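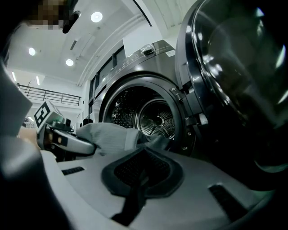
Loading the grey cloth with the hand gripper, door fully open.

Resetting the gripper after the September strip-down

I finally put the hand gripper back together properly. It had been closing slightly crooked since September, and Yannick Tanguy was tired of hearing me complain.

The fault was a worn bush behind the finger. I swapped it, then spent longer than I'd like squaring the marker cube. If the cube sits even a little off, the tracking drifts and every recording after that is useless.

Washing machine loading is my usual check. Cloth bunches up and drags on the rubber seal, so a weak grip soon shows. I did 7 loads before touching the finger screws again – a quarter turn each, no more.

Next job is the strap, which needs shortening. Odette Aubert has a spare from the Dornbridge kit and I'll fit that one first. I've also started a log of screw settings, beginning with this rebuild.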